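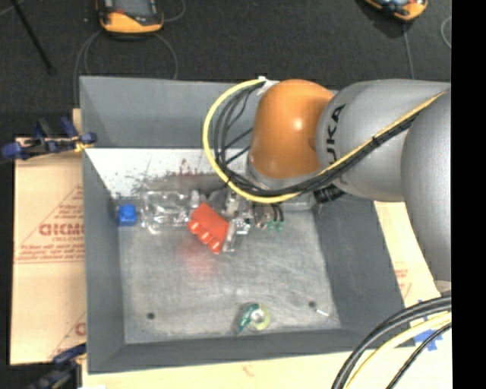 KUKA robot arm and gray bin

Flalumura Track Casting Kit

Field kit for casting footprints and ground traces
Maker: Flalumura
Range: Tinidside
Condition: New
Availability: In stock

Overview

The Flalumura Track Casting Kit is a carry-in kit for making plaster casts of footprints in mud, sand, firm soil and snow. It was put together for people who go out looking for Bigfoot, big cats out of place and other animals that have not been confirmed, and it works the same way on deer, bear and dog tracks. Most first-time buyers practice on dog tracks, and we recommend that.

A good cast is still the most useful thing you can bring home from a sighting location. Photos flatten a print and the light changes how deep it looks. A cast holds the depth, the toe spacing, the push-off ridge at the front and any slip in the heel, and somebody else can look at it years later and disagree with you about it.

The kit does not tell you what made the track. It helps you keep a record of it.

What is in the kit

3 sealed bags of casting plaster, 500 grams each
2 adjustable wall strips with clips
Mixing bag with pour spout
Folding scale ruler, L-shaped, matte finish
Soft brush
Tweezers for lifting leaves and grit
Can of print fixative for sand and dry soil
Snow print wax, small can
Waterproof record cards and pencil
Padded wrap for carrying finished casts
Shoulder bag with divided interior

Water is not included. Bring clean water in a bottle you can pour from with one hand.

Plaster

The plaster is a hard dental-type mix and not the soft craft kind. It picks up skin texture and claw marks better and it does not crumble at the edges when you wash it. It is also heavier, so check the weight of the bag before a long walk in.

One bag will fill a large dog or coyote print with plenty left over. A big humanlike print will normally take all the plaster in the kit, and a very deep one may take more. Refill bags are sold separately. If you are going to a spot where several prints in a line have been reported, take refills, as a single cast out of a trackway is worth a lot less than a left and a right together.

Keep the bags sealed until you are ready to pour. Plaster that has taken on damp will set soft or not at all. Lumps in the bag mean it should be thrown out.

Wall strips

The strips bend around the print and clip together to hold the plaster in. They can be used one at a time for small tracks or joined end to end for a long one. Push them into the ground well outside the edge of the print. If you set them too close the soil moves inward and you have changed the shape of the thing you came to record.

The clips on the earlier version came loose in cold weather. The current clips are wider and have a ridge you can feel with gloves on. Buyers who have the older strips can order the new clips on their own, and they fit.

How to use it

Photograph the print first, straight down, with the ruler lying next to it and level with the ground. Then take it again from a low angle. Fill out a record card before you mix anything - location, ground type, weather, direction of travel and distance to the next print if there is one.

Lift out loose leaves with the tweezers. Leave anything that is pressed into the print, because it was there when the foot came down or it arrived soon after, and either way it is part of the record.

In sand or dry soil, spray the fixative from well above so that it settles on the surface. In snow, use the wax the same way and let it go hard. Neither is needed in firm mud.

Put the plaster in the mixing bag, add water, close it and work it by hand until it is like pancake batter. Pour next to the print and let it run in. Do not pour straight onto the toes. Leave the cast alone until it is hard and no longer warm, then dig under it and lift it with the dirt attached. Wrap it and take it home dirty. Cleaning is done later, after a couple of days of drying, with water and the soft brush.

In cold weather plaster sets slowly. Use cold water with snow prints anyway, as warm water will melt the detail.

Record cards

The cards follow the layout in the Gistano Track Log, so if you already keep one you can copy them across line by line. The back of each card has a grid for sketching the trackway. Please write the real location down even if you do not plan to share it. Casts with no location are hard for anyone to use.

Storage and care

Wash the mixing bag the same day. Dried plaster can be cracked out of it but the spout will leak afterward. The fixative and wax are both flammable and should not be left in a hot car. Wipe the ruler dry before folding.

Finished casts should be stored flat, print side up, and should not be painted or sealed. Scratch the card number into the back while the plaster is still soft.

Shipping

The fixative and wax can only go by ground. Orders to addresses we cannot reach by ground are sent without those cans and the price is adjusted at checkout. Orders placed after 27th December ship when the stockroom reopens in the new year.

Returns

Unused kits can be returned with the plaster bags sealed. Opened plaster cannot be returned. Strips and clips that break in normal use are covered for 2 years.

Goes with

Flalumura Plaster Refill
Flalumura Wide Clips, pair
Gistano Track Log, hardback
Ledesma Cast Box - rigid box with foam, fits one large cast
Tinidside Headlamp with red filter

The Ledesma Cast Box is out of stock until June. Back orders are open, and you will be charged when it ships.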